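Ploltgate Robotics Club Forum > Outdoor Rover Challenge > Build logs

Thread: Durncombe entry, joints in the paving and other enemies

kibet_u
Right, starting a thread as promised so the arguments can happen in one place instead of across four group chats and the back of a pizza box.

For anyone who missed the October meeting: the challenge is to drive from the start cone to the far end of the big paved area at Durncombe and back, no remote, no GPS, no string. Vision only. Our rover is called Kombo. It was named by a vote I lost.

We spent the whole of the last session collecting images and letting Kombo follow what it thinks is the way ahead. It thinks all sorts of things. At the moment the steering comes from a line detector that looks for the edges of the paving and aims between them. That's fine on the corridor floor at college, where there are two skirting boards and nothing else in the world. Outdoors it has opinions about the joints between the slabs.

We've got 3,011 images labelled. 2,112 of those were done by me, in case anyone is wondering who to thank at the end of year meal.

Kibet Urio

slowsolder
What sort of opinions?

kibet_u
It falls in love with them. It picks a long dark joint, decides that's the edge of the path, and follows it faithfully wherever it goes. Have a look at the ground it has to deal with. 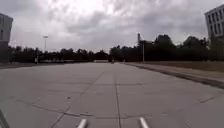 Durncombe, from Kombo's camera. Proper edge over on the right, tempting joints everywhere else.

The long straight joint is the one it likes best. Strong contrast, runs all the way down to the bottom, beautiful thing if you're a line detector. The real edge on the right gets very thin towards the horizon, so by the time it matters the detector has already made its choice and is writing poetry about it.

slowsolder
I'd say use the straight joint then. Free lane marking. Somebody went to the trouble of laying it.

kibet_u
I thought of that, and so did Esben, and we fell out about it for most of an afternoon.

esben_st
We did not fall out. I was correct and you went to get crisps.

The trouble with using the joints is that there's no rule about which one you get. There's another one going off on a slant to the left, and from a distance the two look like the sides of a lovely narrow lane. Kombo steers up the middle of them quite happily. Then there's the curved one close in, which goes across the lot. Turn the robot a few degrees and it's a different set with different angles. You'd be training it to follow whatever it happened to be standing on.

What I want is ground against not-ground. Colour and texture, whole area, forget lines completely. The slabs are grey with a bit of mauve in them, the grass beyond the edging is brown and olive. A child could separate those. A child did, my sister's, with a crayon, in less time than the labelling tool takes to open.

Esben Steinarsdóttir

gearbox_gav
Colour is a trap. I did colour for the Cetis cup two years ago and it was perfect until the sun came out on the day. We had tuned everything under cloud. Robot saw its own shadow and stopped, like one of those groundhogs. Came 20th. I'd rather not say out of how many.

Your picture is under solid grey sky as well. How many of your 3,011 have any sun in them?

kibet_u
Fewer than I'd like.

gearbox_gav
Is the number none?

kibet_u
It has been an overcast term.

mrs_pemmican
Can I ask about the two pale bars at the bottom? Are they meant to be in view? If they're on the robot they'll be in every single picture you take, and a line detector is going to find them very interesting indeed. Two nice bright edges, leaning in towards each other. I'd have thought that looks more like a path than the path does.

slowsolder
Oh that's good. It's been following itself.

esben_st
I said this in the second week. I have it in writing. It's in the margin of the wiring diagram.

kibet_u
They're masked out. I masked them. There's a rectangle over the bottom of the image before it goes anywhere near the detector.

Just checked the rectangle. It was set for the old camera height, so it covers most of the left bar and a rather small part of the right one. I'd like it noted that I found this myself, with light encouragement.

mrs_pemmican
Noted. And the dark strip in the bottom left corner, is that inside the rectangle?

kibet_u
It will be by tonight.

ploltgate_pete
Going back to the sky, because I think everybody's staring at the floor. The top half of that picture is nearly all cloud. You're feeding cloud to a thing that wants to find paving. Crop it. You'll have half the pixels to chew through and the little board might manage more than 6 frames a second.

esben_st
Partly agree. I'd crop most of it but keep the tops of the trees. The dark tree line against the sky is about the strongest edge anywhere out there and it gives you a decent guess at which way you're facing. The trees are taller on the right and lower on the left, with a lamp post on that side as well. If the robot has turned itself right round, the skyline will tell you long before the slabs do.

gearbox_gav
Now you want it to know about trees. In September it couldn't find the door.

esben_st
The door was shut.

ploltgate_pete
Trees move though. And lose their leaves. Use the buildings, they're better behaved. There's one on each side.

esben_st
They're both half out of view already. Drive forward a bit and they're gone. I'd be navigating by a memory of some windows.

slowsolder
Can I put in a word for the resolution? I know the camera was free, but everything at the far end is mush. There's a low whitish block or wall near the centre and some small dark thing next to it, and I've looked at it for ages and could not tell you if it's a person or a bin. If I can't, Kombo can't.

kibet_u
Nor can I, and I was there.

It doesn't have to know what it is, only that it isn't floor. By the time it's close enough to matter it should be a lot bigger. The rules say people may be walking about during the run and the robot has to stop for them, so anything upright on the paving counts as a person until proved otherwise. We'll be very polite to bins.

mrs_pemmican
What about small things on the ground? There's a dark speck on the slabs left of the middle. Leaf, maybe. Will it stop for a leaf?

kibet_u
In testing it stopped for a crisp packet, a drain cover and a damp patch in the shape of Wales. So there's precedent.

Esben wants a minimum size before it brakes. I want one too, but a smaller one, because I'm the person who has to fill in the form if it hits a pigeon.

esben_st
My number is sensible. Yours would have us parked for the whole of autumn.

gearbox_gav
Do what we should have done. Two detectors. Let Esben's area thing decide where the ground is, and only then let the line thing look for the edge, and only near where the area says it ought to be. Joints in the middle of the slabs never get a look in. If the two disagree, slow down. It's dull and it works.

slowsolder
I still think the straight joint is being wasted.

kibet_u
Two detectors at 6 frames a second is going to be more like watching a slideshow. But with Pete's crop it might fit. Esben, could you live with that?

esben_st
If the area one wins when they disagree, yes.

kibet_u
I said slow down, not hand over the crown.

esben_st
Gav said slow down. You said slideshow.

ploltgate_pete
Try both on the recorded images before anyone touches the rover. Pick 20 nasty ones, the ones with the curved joint and the slanted joint both in, and see which version puts the edge in the right place. Post the results. Then argue.

kibet_u
Fine. List for next session, so I can't pretend I forgot:

Fix the mask. Both bars and the corner strip.
Crop the sky, leave the treetops for Esben.
Pick the 20 nasty ones. Esben picks ten, I pick ten, no looking.
Area detector first, lines second, on the recorded images only.
Get some pictures in sunshine, if there is any. If anybody lives near Durncombe and sees a shadow, ring me and I'll come with the rover on the bus.

mrs_pemmican
I'm five minutes away. I'll text if it brightens up. Do they let it on the bus?

kibet_u
One of the drivers does. The other one wants it folded.

slowsolder
Put me down for charging batteries. And I want one of the twenty run with the straight joint as the lane, just the one, for my own peace of mind.

esben_st
You can have it out of Kibet's ten.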